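Sorting the tiny stuff

28 April 2025

So I finally did the thing I've been promising to do since February, and sorted the small parts. All of them! Well, all of the ones I could find without moving the big shelf, and I am not moving the big shelf.

If you've been reading for a while you know how bad it had got. Motors in with the screws, boards in an old cookie tin, wires in everything. I went looking for a micro motor last month and came back with a battery clip, a guitar pick and a splinter. Aniela Szulc came over to borrow my good tweezers, looked in the cookie tin and put the lid straight back on.

What got me moving was a box from Prometska, who sell off leftover parts by weight. I thought I was buying a modest little bag. The packing slip said 1,315 pieces. I read it twice and then went and made a sandwich.

My first idea was a tower of those tiny clear drawers, the kind that Tunix makes, and I had one in my cart for 87 dollars before I came to my senses. I've owned drawers before. I label them beautifully for an evening and then I never open the bottom row again. What I like is being able to look down and see what I've got, so open bins it is. Yellow plastic, shallow, nice thick rims you can get your fingers under. Small dark wires show up really well against that yellow, and that's half the battle when the part you want is shorter than your thumbnail.

The other thing I'd tell anyone is to put a tray in the middle. Mine is stainless steel with rounded corners, more of a kitchen thing than a workshop thing, and I lay a sheet of plain white paper in the bottom. It's the spot for whatever I'm looking at right now, and when I'm done the paper gets swapped for a fresh one.
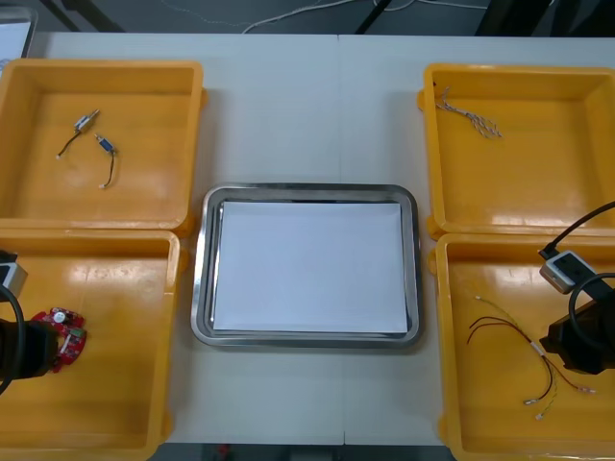
Motors were the easy part, apart from the leads, which love to knot themselves together the second you turn your back. I lay them down one at a time now instead of tipping them in. Boards took me forever (I kept stopping to read the backs of them), and Đạt Hồ has already put in a claim for any duplicates, so there's an envelope with his name on it by the door.

Still to do: the connectors, the springs, and a jar marked "Patard" in my own handwriting that I can't explain at all. If you know what a Patard is, please leave a comment.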